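Search products
Search

Elter 7 Putting Mat: what I think of it, and what you get
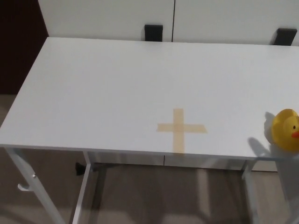 Masking tape cross on a white table top.

I've been stocking the Elter 7 since May and it's the mat I get asked about more than anything else in the shop, so I thought I'd better write it up properly instead of typing out the same email every evening!

It's a roll-out putting mat, 400 cm long and wide enough to stand on with both feet if you're the sort who likes to (I am, my shoes are always on the mat). The pile is short and quite dense, and I'd call the pace medium-quick. If your home club has slow, woolly greens in winter you'll find it a bit slippery for the first few evenings. Brush it towards the hole and it speeds up a touch more, brush it back the other way and it calms down. I leave mine brushed towards me.

The whole thing comes to 441 cm once you've clipped on the end ramp and the ball tray, so do measure your hallway first. I didn't, and spent a fortnight putting with the kitchen door propped open. You'll want some room behind you as well for the backswing, even on the short ones.

There are two cups cut into the ramp, one full size and one smaller. The small one is maddening and I love it. Spend ten minutes on that and the proper hole looks like a bucket on Sunday medal day (well, for the first few greens anyway). Both have a plug if you'd rather putt over the top and just work on pace.

Lines: there's a centre line the full length, plus short marks across it every so often for distance. The marks are printed, not stitched, and on mine they've stayed put through a whole summer of feet. The one thing I'd change is the colour of them, which is a bit faint under a yellow bulb. Move a lamp closer and it's fine.

Now, creases. Every mat gets them and this one is no different out of the box. Unroll it, turn it over, roll it up the other way for an hour, then lay it flat overnight with a few books on the ends. Please don't iron it. I've had one come back that had been ironed and there was nothing I could do!

It sits best on a hard floor or a short carpet. On anything thick and squashy the ball will wander, and you'll blame your stroke when you shouldn't.

I also keep the Underitz, which is shorter, cheaper and has no ramp. It's a good little thing for an office or a caravan, but the backing is thinner and it does creep about on laminate. If you've got the space, go for the Elter. If you're after the Taşdemir with the electric ball return, I've stopped ordering it, as the motor was so noisy I couldn't recommend it to anyone with a family.

In the box: mat, ramp, ball tray, 2 cup plugs, a carry strap and a small brush. No balls, so use the ones you play with.

Orders placed before 3pm go out the same day from Fekarwood. It's a long parcel and rather an awkward one, so leave me a note if there's a porch or a neighbour you'd like it left with. Returns are fine so long as it's clean and rolled, pile side in.

Contact | Delivery and returns | © Fekarwood Golf Supplies | Back to top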